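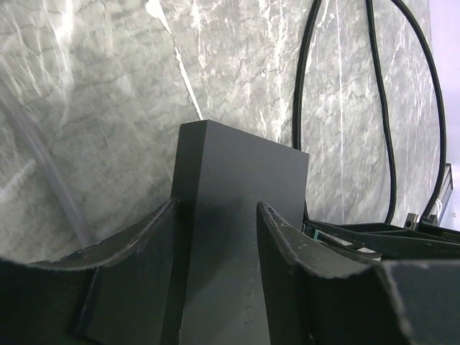
Home > Kitchen > Workshop > Cables and Plugs > Ask Us

A small network box sharing the counter

Plenty of homes have one table that does everything, and sooner or later the network switch ends up next to the coffee. A few things help.

Keep cups on a tray with raised edges, toward the back. A spill then stays on the tray for the few seconds you need to grab a cloth.

Pull all cords out of the same side of the box if it lets you. Turn that side away from where people sit.

Don't bend a network cable tight to save space. Let it run in a wide, loose curve, and tie up the extra with a hook-and-loop strap. I bought a roll of 400 from Rallcombe and still have more than 334 left.

Dust a matte black case with a dry, soft cloth. Spray cleaner leaves marks and can get in at the vents. Fine scratches won't wipe off, so leave them alone.

Marble-pattern tops hide crumbs well. Wipe toward you, lifting the cables as you go, and do under the box last.

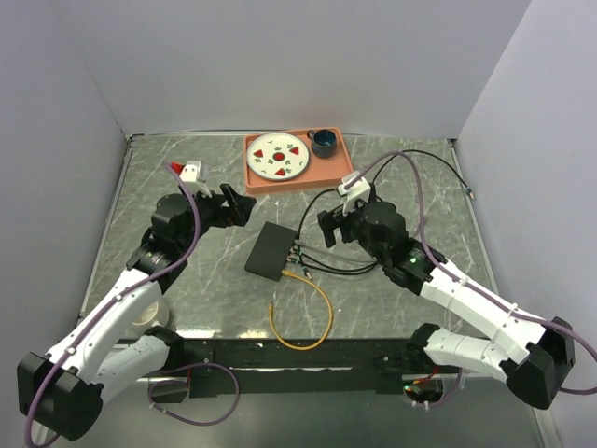 Can I leave the switch plugged in while I wipe the table?

Unplug the power first if your cloth is wet. For a quick dry dusting you can leave it on.

Miloslav Ondrejka wrote in September to say a cork coaster under each corner stops the box from sliding when a cord gets tugged. I tried it with four of mine and it holds.

Filed under: Tabletops, Cords & Clutter

Contact | © Pluneck Home Notes, February 2024 | Back to top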